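How to sort out a small tabletop cabinet in one go

Quick one, got 22 minutes before I have to be somewhere. Works for any little cabinet with a hutch on top, a drawer and doors. Take the drawer out first. Wipe the shelf. Then books, upright, pushed to one end.

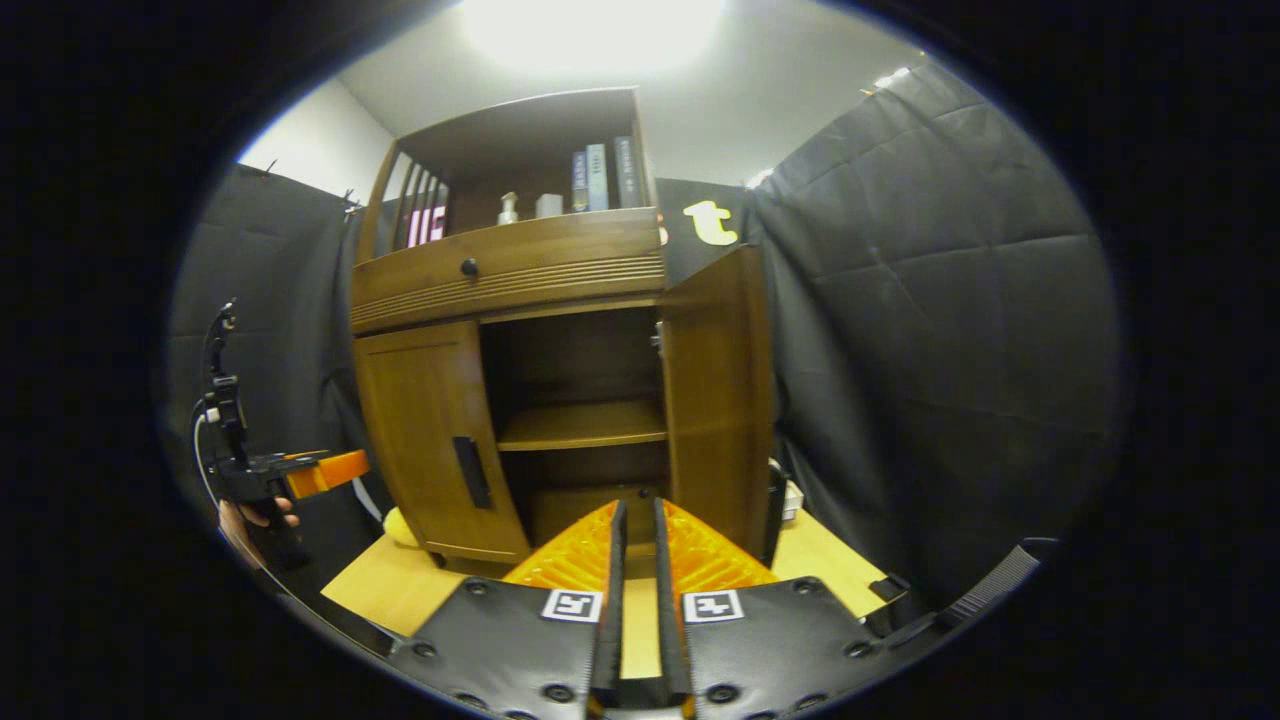 Jansen Cirnov
Home projects editor, Trakier
21 August 2022

Small stuff goes beside the books, same shelf. Pump bottle, little container, done. Don't stack things in front of the spines, you'll only move them agian every time.

Drawer next. Chargers, pens, tape. One layer. If it won't shut, take something out, don't push.

Now the doors. Open them all the way and check nothing inside catches. Screws loose? Quarter turn, stop there. Glossy doors show every fingerprint so dry cloth last, top to bottom.
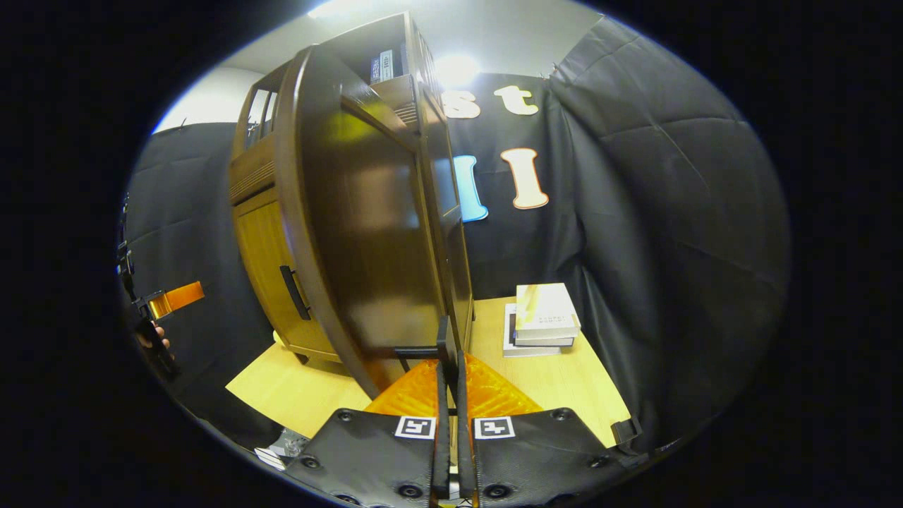

Door open, three books stacked next to the cabinet.

Books that don't fit: lay them flat beside it, biggest at the bottom. Pick from that pile later, or give them away. Mine sat out till December.

Felt pads under the feet if the table scratches easy. Pack of 16 is plenty, cut teh extras in half for the door corners.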